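Chopsticks, and where to keep them

Posted May 5, 2023 in Kitchen

I've been meaning to write up the chopstick business since December, when we finally emptied the second drawer and found out how many we owned. 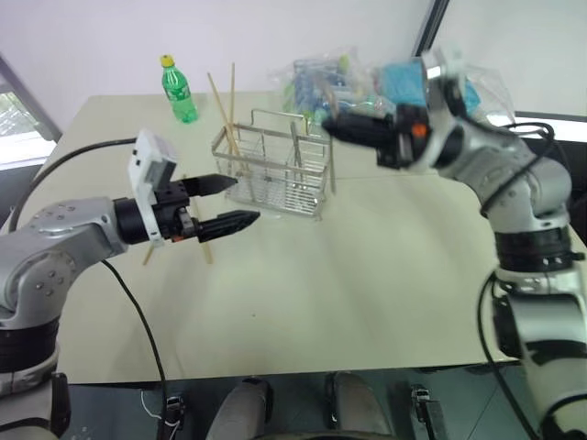

The count was 112. That's single sticks, so 56 pairs if they had all matched, and they didn't come anywhere near matching. After an evening at the table sorting them by length and colour we had 26 proper pairs and a heap of leftovers. Two people live in this house. We have company perhaps once a month and it's never more than six at the table.

Most of them came from takeaway. The restaurant near the station puts in a paper sleeve per dish and not per person, so a normal order for the two of us brings four or five sets home. We don't use them because we have our own, and we don't throw them out because they haven't been used. They went in the drawer. Repeat that for nine years and you get a drawer that won't shut.

The others had better reasons to be there. There was a lacquered set that Mali Foulkes gave us when we moved in, dark red, too slippery for noodles and kept for that reason in very good condition. There were the long cooking ones I use for frying and for turning bacon. There were four metal ones I bought during a period of thinking I preferred metal. And there were the plain wooden ones we eat with, which are the only ones that ever get dirty and so the only ones this post is about.

The drawer

I don't think a drawer is the right place for wooden chopsticks, at least not our drawer. Ours is deep and sits beside the dishwasher, so it gets warm and a bit steamy every time the thing is run. I'd wash up after dinner, give the chopsticks a wipe with the tea towel, and put them away thinking they were dry. They weren't, quite. After a couple of years the ones at the bottom had grey patches near the tips and a smell I'd call cupboard. I threw out more than half of them on the night of the count, including a few I'd been eating with that week, which I didn't mention at the time.

The other trouble with a drawer is that they roll. You pull it open and everything travels forward, you push it shut and everything travels back, and sooner or later one goes over the back of the drawer and lies on the shelf behind it. We got seven from down there, along with a bottle opener and the good peeler.

I tried a bamboo tray with slots first. It was a fair idea for cutlery but the slots were made for forks and the chopsticks were too long by about a thumb's width. They lay across it diagonally and took up three slots between them. It's holding pens now.

The jar

Next was a jar on the bench. A tall one, from gherkins, washed out and with the label soaked off. I liked how it looked and I'd have kept it except for the water. Chopsticks put in a jar straight from the rack drip down to the bottom, and the bottom of a jar doesn't drain. I'd pick it up to wipe the bench and there'd be a spoonful of cloudy water in there with the tips standing in it. I put a folded bit of paper towel in the bottom, which worked for a day at a time, and then I had another small job to do every day.

If you dry your chopsticks fully before they go in, a jar is fine. I know people who do that. I don't seem to be one.

The wire basket

What we've settled on is a stainless-steel wire one, the sort with thin upright bars on the sides, a divider inside to make compartments, and a handle arching over the top. It's rectangular, so it goes flat against the tiles and doesn't take up the space that a round one does. Everything is open, so the air gets to the sticks along most of their length, and they're dry by the time breakfast is done.

The handle was what sold me on it. I carry the basket to the table when we're having people over and put it in the middle with the spoons in one side, and they can help themselves. It saves laying the places. Then it comes back to the sink and everything goes in it again after washing. For a thing I bought mainly to keep mould away it does a decent amount of walking about.

There are a few complaints. Wooden chopsticks are light and ours don't stand straight in it when there are only a few, they lean whichever way they feel like. When it's nearly empty you'll get one pointing off to the left and one straight up, and it looks like nobody lives here. With a dozen in it they hold each other up and it's tidy. Also you do have to look at what you're doing when you put one away. If you're talking you can miss the compartment and stand it down the outside of the bars.

Check the gaps before you buy. I had one before this from a brand called Goltine, bought online, and the gaps in the base were wide enough that the thin ends went through. Pick it up and you'd leave chopsticks standing on the bench for half a second before they fell over. I sent it back. The Plovedora one my sister-in-law has is better in the base but has no divider, so hers is one big leaning bundle, cutlery and all.

I put a saucer underneath for the first hour after washing up and then take it away. If you leave the saucer there you've made the jar again.

Which way up

This comes up every time someone helps with the dishes, so I'll set out what we do. Eating ends up while they're drying. The thin ends are what go in your mouth, and I'd sooner they were in the air than down in the base where the drips go. The argument against is that people grab them by the eating ends when they take a pair out. Amerley Quartey, who has eaten at our place more than anyone, puts them in the other way each time she washes up, and I turn them round after she's gone. We've never spoken about it.

Washing

Nothing clever. Hot water, dish soap, the soft side of the sponge, and roll them between your palms in a bunch. Don't leave them soaking in the sink. Don't put plain wooden ones through the dishwasher, or do if you don't mind them going furry. The lacquered ones get washed one pair at a time and dried by hand, on the two occasions a year they come out.

Every few months I rub the plain ones down with a bit of food-grade mineral oil on a rag, leave them on a sheet of newspaper overnight, and wipe off what hasn't gone in. It darkens the colour slightly. I couldn't swear that it makes them last, but they feel nicer.

I replace a pair when a tip splinters or goes grey. The old ones go to the garden, where they're exactly the right size for staking capsicum seedlings and for labels. A paint-stirring stick is another good second life.

What we kept

We kept ten plain wooden pairs, the red lacquered set in its box, two pairs of long cooking chopsticks in the crock by the stove, and one pair of metal ones because I couldn't find a reason to get rid of all four sticks. The unopened takeaway ones went to the school where Zuweira Kyei teaches. She'd asked for anything straight and wooden for a bridge-building unit and said she could use up to 1000, so my contribution was a modest one, but she took the lot.

The takeaway problem was solved by writing "no cutlery please" in the notes. It works maybe four times out of five. The fifth time they go in a bag by the back door for Zuweira.

The second drawer now has the tea towels in it, and it shuts. The drawer the tea towels came from is empty for the moment. I'd like to put the baking things there, but the tins are a touch too tall, and that'll need a shelf moved. I'll have a go at it once the weather cools down and I can stand to be in the kitchen with the drill.

3 comments

Efua Ofori
We do tips down and always have. My mother would have had something to say about tips up, with everybody's hands going past them. Agree about the jar though. Mine had something growing in it.

Amerley Quartey
I knew you were turning them round.

Mali Foulkes
Sorry about the red ones. They were slippery in the shop as well, I just liked the colour. Do you find the wire basket marks the bench? I had a steel soap rack that left a rust ring on ours and I've been wary since.

Recent posts

Moving the kettle
A colander with feet, and why I went back to it
Tea towels: how many is enough
The Quansah rice cooker after two years
Descaling the Flakard kettle with vinegar
Labelling the freezer, second attempt

Last updated: two comments approved, typo fixed in the section on washing.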